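Separación entre horno de sobremesa, tostadora y panera en una encimera corta

Publicado por Felista Lema en Cocina > Pequeños electrodomésticos
Etiquetas: encimera, ventilación, salpicadero, panera

Tengo que colocar en un mismo tramo de encimera un horno de sobremesa de acero, una tostadora de dos ranuras y una panera de madera con tapa frontal abatible. El fondo útil hasta el salpicadero es de 51 cm. El salpicadero es de mosaico pequeño y la junta es clara, así que se ensucia con facilidad. El manual del horno se perdió en la mudanza y la placa solo indica la potencia.

Dudas concretas: qué distancia dejo detrás y a los lados del horno, y si es aceptable tener la caja de cereales, el tarro de vidrio y el bote de utensilios en la misma zona. La disposición actual, con las tazas apiladas detrás del horno: 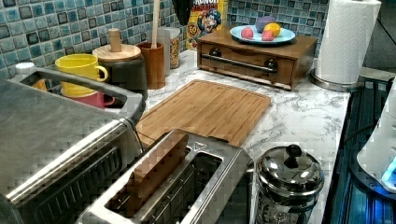 Ayman Abdel Rahman
Sin manual, trabaja con un margen conservador: 19 cm libres por detrás y lo mismo en el lado de las rejillas. Por arriba, nada apoyado y 40 cm hasta el mueble alto. El cartón es lo primero que hay que alejar, después la madera. Un tarro de vidrio bien cerrado aguanta la cercanía, pero los cereales se ponen rancios antes si reciben calor a diario. Yo los pasaría a un armario.

La panera necesita además espacio delante para abatir la tapa. Mide la tapa abierta antes de fijar nada. La mía es una Biltimby y obliga a dejar libre casi toda la profundidad.

Felista Lema
Gracias. El armario es viable para los cereales. Queda pendiente la tostadora. El único hueco que tengo es junto al horno, en diagonal, con las rejillas de ventilación del horno hacia ella. El enchufe está en ese lado y no quiero usar alargador.
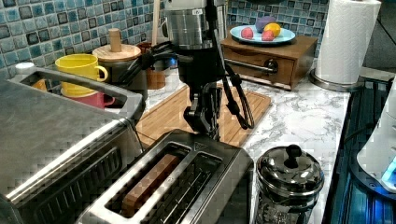 Virgil Dobre
Las rejillas mandan. Si los dos aparatos funcionan a la vez, el aire caliente del horno va contra la carcasa de la tostadora y su cable. Opciones: girar el horno, o usar los dos por turnos y guardar la tostadora al terminar. Comprueba también el circuito - horno y tostadora en la misma línea pueden hacer saltar el automático. Suma las dos potencias de placa; en mi caso daban 2549 W.

Da-eun Geum
Yo lo tengo todo pegado y nunca ha pasado nada. La junta del mosaico sí amarillea, se limpia con bicarbonato.

Ayman Abdel Rahman
La junta amarilla indica que hay poca separación. Y vacía las migas de la tostadora cada semana - son lo que se quema.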